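Home Explore Threads Saved Log in

Thread by @standico_packs
June, 7:40 am

ok so I've been promising a packing thread for months and my flight isn't until tonight, so let's go. Carry-on only, nine days, lake town called Murneck. It's long, get a coffee

First thing, my bag is the Merik, the old one with the zipper down the middle. I've had people ask if I regret not getting the newer one and no! The newer one has that stiff pocket on the front that eats up room and I can never fit a sweater in it

Weight limit on this airline is stingy and they DO weigh at the gate. Last summer I watched a man put on two jackets and a bathrobe in front of everybody. He made the flight. I think about him a lot

So I weigh everything at home now. Kitchen scale for the small stuff, luggage scale for the bag. My toiletries alone used to be a monster, and when I finally put them on the kitchen scale last year I had 227 grams of just sunscreen and hair stuff that I could buy when I got there

Which brings me to my most argued-with opinion: buy your sunscreen when you land. Yes it costs more. Yes I know you have a favorite. The little grocery in Murneck has a whole shelf of it by the register and the lady will talk you into the good one

Clothes! I do 3 bottoms, and tops that all go with all of them. I used to lay out "outfits" and it was a disaster because one coffee spill would take out the whole of day five

Shoes: wear the heavy ones on the plane. I know they're hot. I know your feet swell. Take them off once you're in the air like everyone else and put them back on before you go to the bathroom, please, I'm begging

Sandals go in the bag sole to sole in a shower cap. The free ones from hotels are perfect and I have a drawer full of them, which my family finds upsetting

Rolling vs folding: I've gone back and forth on this for years. Where I've landed is roll the t-shirts and anything stretchy, fold the linen, and give up on the idea that linen is going to look nice. It's linen. It's going to look like you slept in it and that's sort of the charm

Packing cubes, ok. I have the Leemans set and I like them but I only use 4. Any more and I'm just building a filing cabinet. One for tops, one for bottoms, one for underwear and socks, and one that goes over EMPTY and comes home full of laundry

The cubes are a bad place for tiny things, though. Chargers, earrings, hair ties, the pill case, lip balm, all of it sinks into the corners and then you're on the hotel floor at midnight feeling around for one earring

For that I'm a drawstring pouch person, all the way. Soft ones, because they squish into whatever gap is left next to your shoes. A box leaves you with box-shaped problems. Pouches also hang on a doorknob or a shower hook, so they sort of unpack themselves

And get ones that look different from each other!! I had a set of matching gray ones and spent a whole trip opening the wrong one. Different colors, writing on them, anything. Your sleepy 6 am brain will thank you

Liquids bag goes in last, right on top, even if security says you can leave it in. The one time I trusted that sign I was holding up a line of very tired people while I dug past my pajamas

Paper stuff: I print the boarding pass. I will not be taking questions. My phone hit two percent in a ferry line once and I aged ten years

Oh and the ferry. If you're going to Murneck, sit on the left side on the way over, the right side gets the sun straight in the face the entire time. Bring a snack too, the counter on board sells chips and one kind of sandwich and the sandwich is not good

Things I pack every time and never use: a book (I buy another at the airport), a second swimsuit cover-up, the sewing kit. Things I always forget: a pen, and the plug adapter, which is on the kitchen counter RIGHT NOW so I don't leave without it

Somebody asked for the full list with weights and it's too long for here. I'll put it up when I'm back, along with what I really wore, because those two lists never match

Anyway zip it up, sit on it if you have to, and stop repacking after 9 pm. Everything you take out at that hour is something you'll want on day two 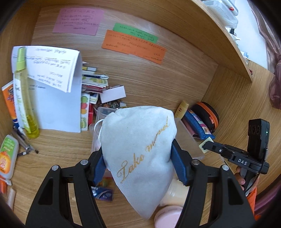
More from @standico_packs

What I wore in Murneck (and what stayed in the bag)
Merik carry-on, three summers later
Leemans cubes: which sizes I'd skip
Is the left side of the ferry really better? 2466 of you voted
Plane snacks that don't smell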